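About Rorik Rewatch

Hi, and welcome! I started Rorik Rewatch from my couch in Grivgate because I'd run out of mates who'd let me talk about old sci-fi telly over dinner.

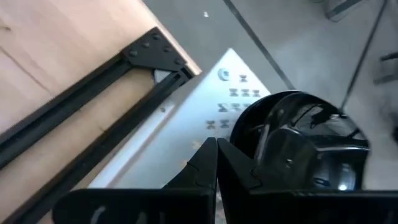 So now I write it all down - 408 episode write-ups so far, mostly space operas, plus the odd cop show when I need a breather. My favourite is still Shawky, all 10 seasons of it (yes, even the one with the clones). I don't do star ratings and I'll always flag spoilers.

The newsletter's called Fikmont and goes out to roughly 1000 of you every fortnight. Got a show I should try? Send it through, I read every email!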